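Marenent two-finger gripper review: decent hands, awkward cables

The Marenent has been on our arm since April. It replaced an older parallel gripper that did most of what we asked but closed too hard on anything soft. The new one costs £644 with the flange plate and one set of fingers. The cable to the controller is extra, and you will need it.

We drive it from a Holta controller, with a Gellau camera mounted over the table. Neither is under review here, though both come into it.

Fitting took most of a morning. The flange plate has four bolts and one of them sits under the gripper body, so you need a short key to reach it. The printed instructions skip this. Once it was on, the Holta found it at the first scan and I only had to set the stroke and the force limit by hand.

For testing I used a play kitchen set. Toy food is cheap and comes in awkward shapes, and I don't mind what happens to it. The ketchup bottle lies across the plate, the orange slice sits in the small blue bowl, and the colander takes up a good part of the left side. The toy stove stays over on the right, close to the arm, and that limits how low you can bring the wrist in from that direction. 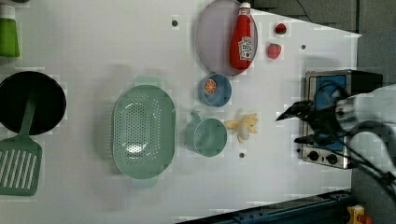 Grip and force control

Force can be set in small steps and it holds the setting well. At the lowest useful level it will pick up a toy strawberry without marking it. The old gripper left a dent every time. At the top end it is strong enough for a full drinks bottle, although I wouldn't swing one about quickly.

Round things on a flat table are harder. The strawberries roll if the first finger arrives early, and the fingers do not always arrive together. I ran 64 attempts on the strawberries and most of the misses were of this kind. Slowing the close by half cured nearly all of them, at the cost of a longer cycle.

The orange slice was the worst item. It lies in the bowl, and the standard fingers are too thick to get down beside it. I tried a pair of thinner tips from Đỗ. They fitted without filing and got under the slice, but they flex at higher force and I took them off again for the heavier things.

Speed and travel

The gripper adds enough weight for the arm to notice. On fast moves towards the plate I had some overshoot until I changed the payload figure in the Holta. If you skip this step you will blame the gripper for something it isn't doing. With the payload set correctly I could run the approach at full speed and only slow down for the last stretch.

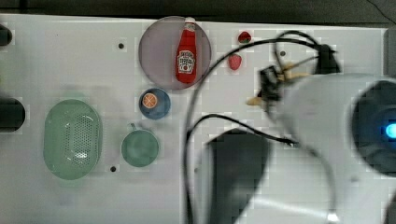

Marcela Hubáček had the same overshoot with the same controller, and wrote that changing the payload only half fixed it for her. She also had to enter the centre of mass, measured with the fingers open, and after that it stopped. I have since done the same and it is a little better again.

Cables

My main complaint. The connector comes out at the side of the body and the lead is stiff. With enough slack for the wrist to turn, you get loops standing up above the gripper, and from overhead they can cover part of the table. The Gellau lost sight of the strawberries more than once. Clips help along the arm but do nothing for the part nearest the gripper, where the bend is tightest. An angled connector would solve it. Marenent doesn't sell one.

Reaching for the mug is where it matters least. The approach from the right, below the bowl, keeps the wrist low and the loops behind the fingers, and the handle is on the far side, so you take the mug by its body. The fingers have enough stroke for that with a bit to spare.
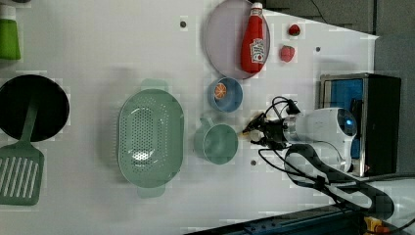
Thanakorn Wongsuwan: I gave up on the supplied lead and made one from softer cable, same pinout. It hangs down instead of standing up. The warranty card says not to, so decide for yourself. Four months on and no dropped signals. I'd also move the camera to an angle before spending money on clips.

Moving the camera is a fair suggestion, but ours has to look straight down for other work.

Would I buy it again? Yes, for mixed small objects at moderate speed. For thin things in bowls, add the price of the Đỗ tips. Spare standard fingers are sold in pairs and mine came within the week.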